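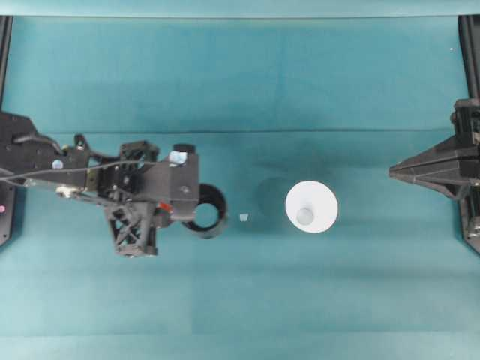

Two-arm table, overhead view, cup and scrap in the middle

Filed under: Student Builds > Arms & Grippers

cwallner
OK, club season update. This is the Liltisus table, our entry for the Muserier student challenge in March. The task is simple enough to fit on a napkin: pick up the white bit, put it in the cup, don't knock the cup over. We have 3 people, 2 arms and a combined 114 test runs in the logbook. I am not going to tell you how many of those ended well, but the cup has seen things.

Question for the crowd: would you let the right arm hold the cup while the left one does the drop, or keep the right arm out of it altogether? My teammates are split, and I'm the tiebreaker, which is how I ended up on a forum.

– Cyrill Wallner, Fallum Robotics Club

torque_wrench_ed
Keep it out. A second arm is a second thing that can be wrong. We had a two-arm setup at our school and spent most of the semester teaching them not to shake hands.

pinion_pat
Disagree with Ed, as is tradition. A cone with nothing holding it is asking to go for a walk the first time you brush the rim. Let the right arm pin it. Slow approach, light squeeze, then leave it alone and do all your clever stuff on the left.

torque_wrench_ed
"Light squeeze" is doing a lot of work in that sentence. Is that a paper cup? Paper plus student-grade force control equals origami.

cwallner
Rules just say "supplied cup," and I'd rather not find out its limits the week of the event. Also for Pat: the right gripper comes to a point, so pinning is more like poking with good intentions.

mossy_gearbox
Does the teal cover stay put? I can see a crease running across it toward the top. We lost a regional to a wrinkle. The arm didn't care about the wrinkle until the wrinkle was under the part.

cwallner
It has been tugged flat more often than my bedsheets. Adding it to the pre-run checklist anyway.

Got one more from the side camera: 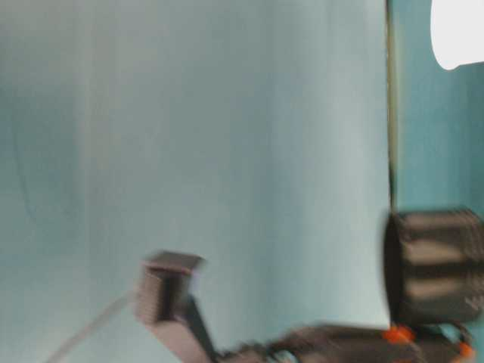 Side camera. Gripper, blurred

pinion_pat
Well, there's your problem. What speed are you running?

cwallner
Wattimena (our control code, named by a freshman, don't ask) has a speed setting that goes up to 1,000. No units. It was written by someone who has since graduated.

torque_wrench_ed
Unitless speed. Beautiful. Turn it down before you touch anything else in this thread.

mossy_gearbox
One blurry still doesn't tell you much, though. Could be a slow shutter. I'd put a ruler in view and time a move before blaming the code.

pinion_pat
Or do both, it's a dial and a ruler, not a moon landing. And tie down that thin cable while you're at it.

cwallner
Fine. Dial down, ruler in, cable tied. The holding question goes back to the team with one vote each way from you lot, so thanks for nothing. Will post the log when we've got a fresh batch of runs.

torque_wrench_ed
Put units in it.

Contact the moderators | Copyright of posts remains with their authors | Back to top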